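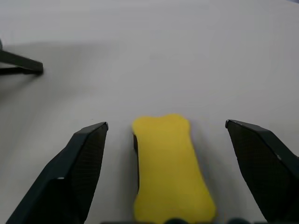
Ticket 2997: Grasp planner rejects valid pre-grasp pose on light tabletop

Component: Clostell grasp planner, wrist perception module
Reported by: Rungnapa Inthanon
Assigned to: Unai Tejada
Severity: Medium
Status: Resolved, pending release

Summary

The planner returns code 42 (TARGET_OFF_AXIS) and holds position when the open fingers are on either side of the bone-shaped yellow sponge. In the attached wrist view the left finger is closer to the sponge than the right. The planner should correct this offset and continue. It aborts the attempt.

Environment

Planner build 1702, Skerkico control stack, default tabletop profile. The fault was also reproduced on the Gallardo test cell with the same build.

Log excerpt

perception: target mask accepted
perception: secondary region merged with target
planner: centroid shift exceeds limit
planner: abort, code 42
control: hold position

Investigation

Unai Tejada: The mask was exported and compared with the wrist view. The sponge is segmented correctly at the upper lobes. The merge step then adds the soft shadow on the table to the right of the sponge, and the computed centroid moves in that direction. The dark bar at the upper left was reviewed as a possible cause. It is not part of the merged region.

Benjamín Olivares: Finger calibration was checked and is within tolerance. No change to the hand-eye transform is recommended.

Bheki Visser: Please confirm whether the fault depends on the shape of the target. The notch between the lobes has caused contour errors in earlier builds.

Unai Tejada: Confirmed that it does not. A rectangular block under the same lighting returned the same code. With the merge step disabled, both targets were planned without error.

Resolution

The merge step now compares color saturation before joining neighboring regions. Low-saturation regions are excluded from the target mask. The recorded sequence was replayed 57 times against the patched module, and code 42 was not returned. The centroid limit remains unchanged.

Interim workaround

Sites on build 1702 should set merge_regions to false in the tabletop profile and restart the perception service. The planner itself does not require a restart.

Remaining actions

Bonifacio Miranda will add the replay to the Kovden regression suite. Dark and gray targets have not been tested with the saturation check and will be tracked in a separate ticket. This ticket will be closed when the July release is installed on the Gallardo cell.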